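Gripping Arms in the Beverage Service: What Has Changed for Our Staff

Posted 14 July 2018

I have kept this blog for several years as a record of matters arising in my working life, most of them of limited interest outside the hospitality trade. The present entry concerns the introduction of robotic handling at the Kwan function centre, where I am responsible for rostering and for the beverage service. A number of colleagues at other venues have written to ask how the change has been managed. I have set out my own observations below. They are offered in a personal capacity and do not represent the position of my employer.

Background

The Kwan centre hosts dinners, receptions and trade evenings. A full house is 1000 guests. On such a night the beverage stations must be stocked, cleared and restocked throughout, and until recently every can and bottle was moved by hand, from the cool room to the trolley, from the trolley to the table, and from the table to the guest. The work is repetitive and it is done at speed, usually in poor light. It has always been the part of the roster that is hardest to fill.

In December the centre entered into an agreement with Winovura for the supply of a two-fingered gripping arm, to be used at the drinks tables. The software that plans its movements is supplied by a separate firm, Skivent. Staff were notified in writing and were invited to a briefing prior to installation. I attended that briefing and took the view, which I have since revised in part, that the equipment would be of greater interest to guests than to those of us employed to serve them.

The work as it is now organised

The task assigned to the arm is a narrow one. It is required to pick up a single drink from the table and place it at the collection point. It does not open anything, it does not pour, and it does not handle glassware. Requests involving ice, mixed drinks or proof of age remain with the staff member on the station.

Narrow as it is, the task has required more preparation than any of us expected. The cans must be set out with sufficient room between them for the fingers to pass on either side. Bottles are kept to the back. Event lighting, which our clients choose for atmosphere, alters the appearance of every label on the table, and the settings used in the morning with the house lights up were found to be of little value in the evening. For this reason all trials are now carried out under the lighting specified for the event.
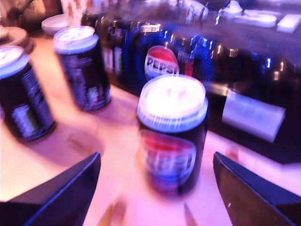

Changes to duties

The position of drinks runner no longer appears on the roster in its previous form. It has been replaced by two positions, which are described as follows in the revised duty statement.

The station attendant lays out the table, serves guests directly and deals with anything outside the capacity of the arm. The attendant has authority to stop the equipment at any time and is not required to give a reason for doing so. This last provision was requested by staff and I am pleased that it was adopted without amendment.

The handling attendant monitors the arm, clears dropped or misplaced items and completes the log. The position carries a modest allowance. It was offered first to existing runners, 4 of whom accepted and have completed the training provided by Winovura. The others elected to move to floor service or to remain at the stations. No permanent employee has lost a position as a result of the change. I must record, however, that fewer casual shifts are now offered on large evenings, and that this has been felt by people who had come to rely upon them. Management has acknowledged the point. In my opinion it has not yet been adequately addressed.

Matters arising from the log

The log was introduced as a condition of the agreement and has proved to be the most useful part of it. To date it contains 1379 entries, each recording an attempt by the arm to collect an item, together with the outcome and any remark the attendant wished to add. Many of the remarks are brief. Some are not suitable for reproduction on this page.

Certain patterns are nevertheless apparent. Cans standing on their own are collected with few difficulties. Trouble is more often recorded where a can has been placed hard against its neighbour, or where a larger item behind it bears the same logo. Attendants on several shifts noted independently that the arm hesitated in those circumstances, and one proposed that unlike brands be placed one behind the other. The suggestion was tried, was found to help, and now forms part of the layout sheet. It was made by a former runner with long experience of the tables, and I doubt that it would have reached the supplier by any other route.

Coloured lighting is a further source of complaint. Under the pink and violet wash favoured for evening receptions, dark cans are difficult for our own people to tell apart at a glance, and I do not think it reasonable to expect better of a machine. Skivent has been supplied with the relevant entries and has undertaken to respond.

Physical demands of the work

Before the change, the most common complaints brought to me after a long service concerned wrists and lower backs. The former are now less frequent among station staff. The latter are unaltered, and this is to be expected, as cartons must still be lifted from the cool room by hand and the arm takes no part in that work. Were I asked where the next sum should be spent, I would recommend a powered trolley well before a second arm. I have submitted a request to that effect and await a reply.

There is also the question of attention. Monitoring a machine for an entire evening is tiring in a manner quite different from carrying drinks. Handling attendants report that the time passes slowly and that they are reluctant to look away. We have accordingly limited each turn at the monitoring position to 2 hours, after which the attendant exchanges places with a colleague at the station. The rotation has been well received and I would encourage other venues to adopt it from the outset.

Relations with guests

Guests are curious about the arm and direct their questions to whichever employee is nearest. Staff were not originally prepared for this. A short information sheet has since been provided, and attendants are asked to answer courteously and to refer technical enquiries to the duty manager. The question most often put is whether the employee is worried about being replaced. Staff are not given a prescribed answer. I consider that to be correct, as the answer is theirs to give.

Some guests prefer to be served by a person, and every station is staffed so that they may be. I have asked that this arrangement be written into the operating procedure before the agreement comes up for renewal.

Next steps

A further trial is planned under the name Peltuteo, in which the arm will be used to clear empty cans during quieter periods. The draft layout has been circulated and written comments from all shifts are being accepted by the rostering office. Colleagues from other venues who wish to see a copy of our duty statement may leave a request in the comments section, and I will forward it once I have obtained permission to do so.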